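Costenham Linen Library
Progress report to the Hrytsenko Fund
2024-02-20
Prepared by Tymofii Yatsenko, project lead

Where we are

We are past the halfway mark of the grant and I'm happy to say the library is a real, working thing. Families moving into an empty apartment in Costenham can now walk in, pick out sheets, blankets and towels for the whole household, and go home with them the same afternoon. When we wrote the application that took a phone call, a form, and a wait nobody could put a date on.

The biggest change since the October report is the move to the Kandunow building. We have shelves that reach the ceiling, a front door people can find, and a sink with a drain that works (the old one did not, as you will remember from several of my emails). Opening hours went from one afternoon a week to 2, and both are busy. The later one fills up with people coming straight from work, so we would like to keep it going through the summer and see if it holds.
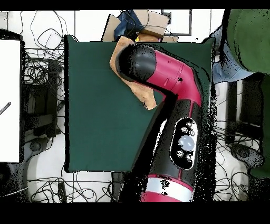

Lending and returns

We started out thinking most people would borrow and bring back. In practice they borrow towels and keep sheets. Once a set of sheets has been on a child's bed for a month it belongs to that bed, and I have stopped arguing with that. We now lend towels, blankets and mattress covers, and give sheets and pillowcases outright. The catalog was set up for loans only, so Orest Hnatiuk rewrote that part of it over the winter, and checkout is much quicker.

Returns come in a clear plastic bag with the borrower's card tucked inside. Anything returned goes to the wash before it is sorted, including things that look as if they were never used. Sorting is still by feel as much as by rule: thin in the middle goes to the pet shelter, frayed at the hem goes to the mending pile, and everything else is folded and shelved by size. Bath towels are folded in thirds and then in half so that the fold faces out. It sounds fussy, but you can run your eye down a shelf and see right away what we are short of. 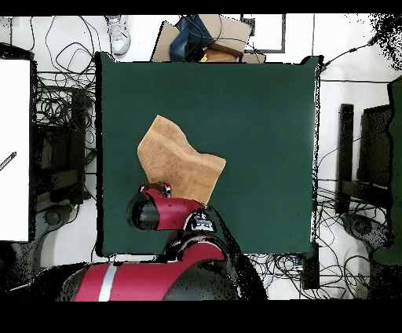
Bath towels remain the thing people ask for most, and the thing we get least of. Hotels give us plenty of hand towels, which are nice to have but won't dry a grown man. I wrote to every inn on the county road and we have 2 new regular donors from that, both of whom replace their bath towels in the spring. That should be a big help just when we need it.

Laundry

The machines from Pomeo went in before the holidays and I cannot say enough about what they have done for us. Before that, everything went out to the laundromat in the back of Orest's station wagon. Now a load is in the wash while the last one is being folded, and there is no pile at the end of the day. Our water bill is higher than budgeted. I have moved money over from the transportation line to cover it, and that line has plenty left now that the car trips have stopped.

We did lose one dryer for a stretch in January to a failed belt. Drying racks in the back hallway got us through, though the hallway smelled of damp wool and we had to turn away blankets. I would like a spare belt on the shelf from now on.

We also switched detergents. Several parents told us the scented one bothered their kids' skin, and the plain one costs less anyway, so that was the easiest decision of the year. 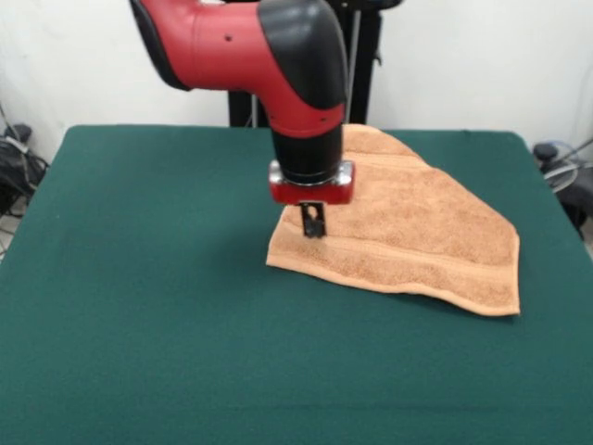 The mending table has turned into something I didn't expect. It was meant to save a few towels from the rag bag, and people began bringing in their own things and staying. We ran 2 evening sessions on hems and patches and both were full, with people sharing chairs and threading needles for each other. A retired upholsterer taught everyone a ladder stitch, and I can now do it too, badly.

What hasn't worked

Delivery. We promised it in the application for people who can't carry a heavy bag home, and we have managed only 4 drop-offs. The need is there, but we have no steady driver on opening days. I am talking with the food pantry across the street about sharing their van run, and I'd ask to keep the delivery money where it is until we know.

Crib bedding is also thin on the shelf. Used crib sheets arrive so worn that most can't go out again. We would like to buy these new, using the small amount left under shelving.

Next steps

Post the catalog online so caseworkers can check stock before sending a family over. Settle the van question. Get ready for the hotel towels. If anyone from the Fund would like to come by, please do, and come on a later opening when the place is full.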